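Naciri Front lays down arms as last 36 prisoners walk free

The last 36 prisoners held over the Naciri uplands conflict have been released, and the armed group that fought there for most of two decades has handed over its weapons. It is a wonderful day for a region that has had very few of them.

The releases were completed before noon at the old customs station outside Metby, where families had been waiting on the verge from first light. Many had brought flasks and folding chairs. When the gates opened they left both behind and ran.

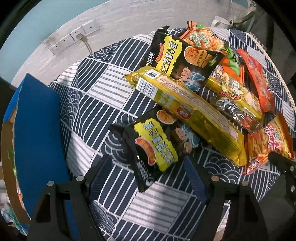 Page last changed: 12/04/2025

The prisoners, all former members or supporters of the Naciri Front, had been held on charges ranging from carrying unlicensed arms to rebellion. Those charges have been dropped under an amnesty agreed in January, after talks that twice came close to falling apart. The amnesty does not cover killings of civilians or hostage-taking, and prosecutors in Ellus say files on those matters stay open.

In return the Front has given up its arsenal. Monitors signed for 471 weapons at a depot in Cernwood, most of them rifles, along with mortar tubes and several crates of ammunition that will be destroyed on site. The final lorry came down from the hills overnight with its lights on and its horn going, and people in the villages along the road got out of bed to wave at it.

Sajib Karunaratne, the chief mediator, looked close to tears as he read out the final tally. "I have carried this number in my pocket for months, and each week it was the wrong number," he said. "This morning it is the right one. I am so very glad to be able to throw the paper away."

He paid tribute to negotiators on both sides, and to the bus drivers who kept running between Metby and Cernwood through the worst years, often carrying letters between families split by the front line.

Fighting in the uplands began over grazing land and the building of a reservoir, and grew into a full rebellion when troops were sent in to clear the protest camps. A ceasefire has held for more than a year now, with only small breaches, but the future of the prisoners had been the hardest part of the talks. The government wanted the weapons first. The Front wanted its people home first. In the end the two were done in stages, a group of prisoners for each delivery, with both sides allowed to stop the process at any point. Neither did! 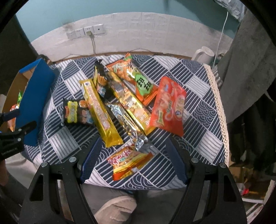
Packaged snacks on a round table with a patterned cloth

The next step is getting people back into their homes. Under the agreement 1660 families who were driven out of the reservoir valley will be able to claim either their old plots or new land of the same size nearby. Claims can be lodged in Ellus and Metby, and a travelling office will visit the higher villages once the tracks are fit for vehicles. Families who have lost their papers may bring two neighbours to speak for them.

There is also work for those who carried the guns. The first 200 former fighters will start training next month with a new road and forestry service, which will repair the pass above Cernwood and replant the slopes burned during the fighting. Places are open to former soldiers and village guards too, and the crews will be mixed. Instructors say the list filled up quickly and a second intake is already being planned.

Not everyone is happy. A group speaking for relatives of those killed in the conflict said it had been shown the amnesty text too late to ask for changes, and wants a public hearing in Ellus with evidence from army officers as well as the Front. The government has said it will reply in writing. Some Front supporters, for their part, complain that the deal leaves the reservoir exactly where it is.

The mood in Metby was hard to resist all the same. Shops on the main street shut for the afternoon, the school band played everything it knew and then played it again, and drivers coming through from the coast found themselves stuck in a crowd that was in no hurry to let them pass - most got out and joined in.

The monitors will stay in Cernwood until the last of the ammunition has been destroyed. Checkpoints on the Metby road are to be taken down in stages, starting with the one at the customs station.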